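Speaker notes -- "Small Boxes, Big Colour", August 25, 2025

41 shares | 3 comments

Slide 1. Say hi, thank the Prernow crew for the hall, get straight into it. I love small boxes! I've made them in pine offcuts, in old bed slats, in a bit of fence paling my neighbour was about to chuck, and I still get a thrill when a top comes up smooth.

Slide 2. Edges. Ask who here rounds theirs over before glue-up and who does it after. (Let them argue for a minute, it's always fun.) I go after, with a block and 165 paper, then a light pass by hand. Pass the two sample lids around -- rough one first, so they feel the difference.

Slide 3. Pale wood and how it takes the light. Leave this one up while I talk about finish. The top reads a warm beige and the front goes a shade darker, and I haven't met a stain I like better than that.
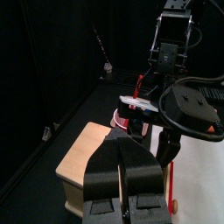
Pale box with rounded edges; red stick and little round knob at lower right.

Slide 4. Colour! One thin stroke of red beside bare timber does so much work. Tell the Vanags story here, the fair where I painted everything green and sold one box. Keep it short. Then knobs: leave them natural, sand them on a scrap of dowel, don't drown them in oil.

Slide 5. Bases. A lighter lip along the bottom lifts the whole thing. Sketch it on the whiteboard, big enough for the back row.

Questions. Remind them the September session is at Skoreck and to bring their own clamps.

Comments (3)

Jeferson Frota: Loved the bit on lips, going to try it on my tea box this arvo.

palingpete: What oil do you use on the knobs?

marg_w: Green boxes forever, sorry!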